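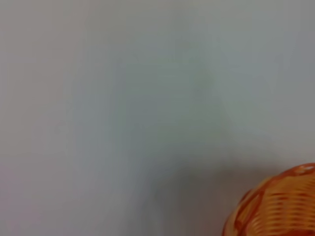 Breathnach wanted to know why we need house rules at all if the arm already stops itself when it hits something. Fair question, gets asked every June when the new people start. Short answer: stopping after contact is the last line. Rules are for everything before that.

Cell rules FAQ, Trernatcombe site. Pravmont same unless noted.

Do I need sign-off to run a cell?
Yes. Every time you change the task, the gripper or the part. Not for a plain restart.

Who can be inside the line while it moves?
No one at normal speed. Hand guiding only, slow mode, 2 people on site, one at the stop button the whole time. Not near it. AT it.

What about soft or bendy parts?
Lowest grip setting first, then step up. Coils, springs, anything that can stretch and snap back - safety glasses on, no exceptions. Dont reach in to free a snagged part. Stop, lock, then reach.
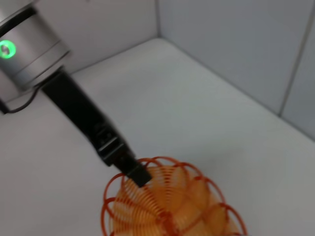
Gripping a coiled plastic part by the rim.

Is a green light enough to walk in?
No!! Light colors mean different things on different arms. Check the panel and pull the key. Erkasberg got this one wrong on their wall poster, please ignore the poster.

How often do we check the stop button?
Start of shift, plus after any cable work. Write it in the log. "Fine" is not a log entry, put the time and your initials.

How long do we keep logs and recordings?
90 days. Anything with an incident number stays until the review is closed.

Max run with no one watching?
None for new tasks. Approved tasks up to 23 minutes, then somebody goes and looks.

I found a rule that makes no sense for my cell
Send it in, rule number in the subject line. Until you get an answer follow it as writen. Rule 8 (loose cables) is already being redone, no need to report that one again.

Does this replace the risk assesment?
No. You still need one per cell, printed, on the door.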